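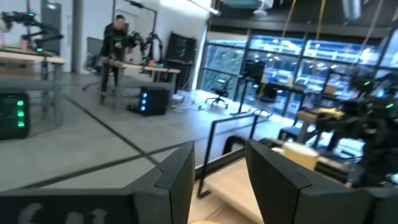
**Equipa de Marketing Digital — Kotetti**

## 4. Preparar e enviar a primeira campanha SMS

Chegou a parte mais divertida! Com a conta Ulten ativa e os contactos importados (secção 3), já pode escrever a quem pediu para receber notícias suas.

1. Abra **Campanhas > Nova** e escolha o canal **SMS**.
2. Dê um nome interno à campanha. O Toàn Nông usa sempre o mês e o produto, por exemplo «Julho Tiêu», e assim encontra tudo num instante.
3. Em **Remetente**, selecione o nome aprovado pela operadora.
4. Escolha a lista. O plano base permite até 3,000 contactos por envio.
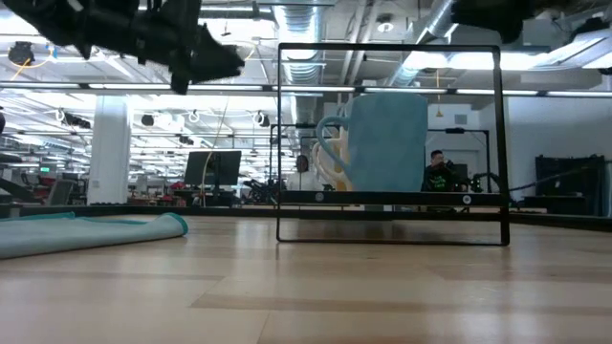 *Fig. 4.1 — Caneca azul-clara na mesa de madeira.*

5. Escreva o texto. Tente ficar por cerca de 159 caracteres, já com a instrução de cancelamento incluída.
6. Clique em **Inserir campo** para juntar o primeiro nome — faz uma diferença enorme no tom da mensagem!

> **Nota:** os emojis mudam a codificação e reduzem o espaço disponível. Veja o contador no canto do editor.

7. Envie um teste para três números da equipa e abra a ligação em cada telemóvel.
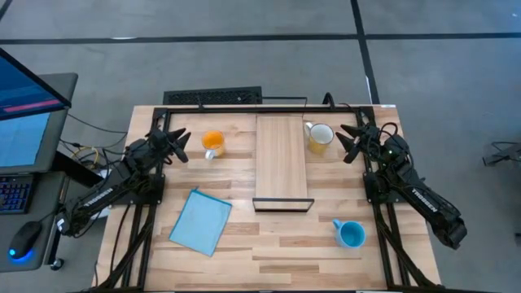 *Fig. 4.2 — Mesa com caneca laranja e dois braços TROSSEN.*

8. Em **Agendar**, marque a hora. Na loja Iltwood temos adorado as 10 da manhã.
9. Confirme com **Enviar**. O estado passa a «Em fila».

> **Atenção:** depois de «Em fila», o texto já não pode ser editado. Para parar o envio, use **Suspender** e fale com a Thư Cao.

Os cliques começam a aparecer em **Relatórios**, e é muito giro vê-los subir em direto! Para comparar duas versões do texto, passe à secção 5.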